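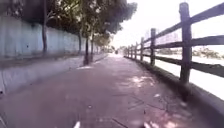
What should a robot do when it loses contact with the person holding the stop button?

Come to a stop by itself, quickly, and then stay put until a person walks over and clears it.

I have been saying that to people for years, usually with a cup of tea in my hand and a rather grand look on my face, so you can imagine how I felt in February when our own robot lost contact with me and kept right on going down the path at Olport.

For those who are new here, I spend a good part of my working life on a patrol robot we call Nollell. It drives itself along footpaths and keeps to the middle as best it can. The Olport path is a lovely one for it, with a long pale wall and trees down one side and a wooden fence down the other, all running off into the distance. It's a nice place to walk too, and I'd be lying if I said that had nothing to do with how often I volunteer for the outdoor runs.

I was strolling along behind with the handheld, a little too far behind, and I pressed stop so we could check a steering setting before going on. Nothing. I pressed it again, harder (as if that has ever helped anything with a battery in it!) and Nollell rolled merrily away from me. The light on the handheld had gone amber, meaning no link. So I ran. I am not built for running. I got to it, hit the red button on the back, and it stopped dead, bless it, with me hanging over it wheezing.

No harm was done. There was no one ahead of it on that stretch and it hadn't touched the wall or the fence. But I paced out the distance afterward and it had gone 60 meters with no working remote stop, and I thought about that number for most of the evening.

The robot is supposed to stop if it hears nothing from the handheld for two seconds. We had tested that. We'd tested it on the bench, by switching the handheld off, and it worked every time. What we had not tried was a link that goes bad slowly, which is what you get outdoors when somebody dawdles.

Dilani Siddiqui found it the next morning, and she was much kinder about it than I would have been. The radio on the robot keeps the last message it received and hands it over whenever the drive software asks for one. When the handheld is switched off cleanly, it sends a little goodbye and the radio empties its memory. When the signal just fades, there's no goodbye, so the radio went on handing over the same old "all fine, carry on" message, over and over, and the timer was reset each time. The software was being reassured by a message from the past. I've had relatives like that.

The repair is small. Each message now carries a number that goes up by one, and the timer only resets when it sees a new number. The timer also moved out of the main software onto the Skolletti safety board, where it can cut power to the motors without asking anybody. I had argued against buying that board last year on grounds of cost, and I've now apologized to Dilani and, privately, to the board.

We took it back out and did six runs, losing the link a different way each time. Dilani walked off in the wrong direction with the handheld, then pulled the antenna, then wrapped the thing in foil like a baked potato. It stopped inside the two seconds on all of them and it stayed stopped until I reset it by hand.

We've changed some habits as well. The radio is sold as good for 100 meters and I'd been treating that as a promise, so now whoever has the handheld stays close enough to reach the red button at a walk. If the light goes amber, you go to the robot first and wonder why later. And the fading test goes on the sheet we fill in before every outing, right under the tires.

The older Wickramasinghe unit in our storeroom uses the same radio, so it is off the path until it gets the same change. Dilani has the cover off it already and I've been told to bring the good screwdrivers in tomorrow.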